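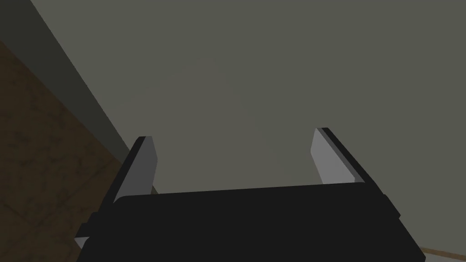
Search forums Search titles only Advanced

Mergate General Discussion > Updates & Patches
Tags: indie, update, co-op, level editor

Mergate 4 update is out, first impressions?
Posted by noguchi_fan in January

Downloaded it at lunch, called it an early day and played straight through to dinner. I love this thing! The new Tukholm map is huge, the harbor district alone has more going on than the whole second chapter used to, and the grappling line finally feels right. You swing and you GO. No more hanging there like laundry while the guards line up on you.

Also they kept my favorite door. If you know the door, you know.

What's everyone else finding?

---
sprocketeer

Got through the harbor last night and had to stop because my hands were shaking (good shaking). The rooftop chase with the bells going off is the best thing Masedance has put in any of their games. The music swaps depending on which roof you land on, try taking the low route by the cannery and listen.

Load times are way down for me too. I used to make tea between levels.

---
Melquiades Varela

Going to disagree on the grappling line. It's faster, sure, but the old one had weight. You had to plan a swing. Now I can mash the button and end up more or less where I wanted to be. I still like the update a lot, the map is gorgeous, but I'd take the old line back tomorrow if there was a toggle.

---
noguchi_fan

There is kind of a toggle! Options > Movement > Line tension. Drag it all the way to the right and it gets heavy again. Not exactly the same but try it on the clock tower.

---
Melquiades Varela

Tried it. Closer. The release is still too floaty but ok, closer. Thanks for that.

---
iwona_g

Can we talk about the level editor?? You can place 200 props per room now and the old limit was 60. I rebuilt my entire lighthouse and still had room left over for a kitchen. And you can copy lighting from one room to another, which I have been begging for since the beta.

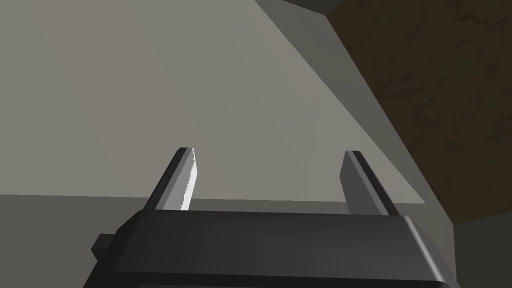
gray wall, soft even light, streaky brown wood on the right

Will post the lighthouse code when the stairs stop eating people. You walk up, you get to the landing, and then you are under the island. Any ideas?

---
sprocketeer

Stairs bug: check that the landing piece is snapped to the grid and isn't rotated. I had the same thing in my train station. Flip collision off and on again and save before you test.

---
iwona_g

It was rotated by ONE notch. Fixed! You're a hero. Kitchen tour tonight.

---
Yesenia O.

Does anyone have co-op working? My brother and I get dropped at the same spot every time, right when the ferry docks. Everything before that is a blast, he keeps throwing me off the pier and I can't even be mad. We're both on the new version, both wired.

---
Melquiades Varela

Same here at the ferry. One of us has to already be standing on the dock when it arrives. If you're both on board it drops. I don't think this should have shipped like that, co-op was the headline feature.

---
noguchi_fan

Fair, but it's a small team and they had the save bug patched within 2 days last time. I'm willing to wait. Meanwhile the dock trick works, just did it with a friend and we made it to the cathedral!

---
Yesenia O.

Dock trick worked!! We're in the cathedral too and neither of us can find the second lever. Please don't spoil it, just tell me if it's upstairs.

---
sprocketeer

It's upstairs.

---
Melquiades Varela

It's sort of upstairs.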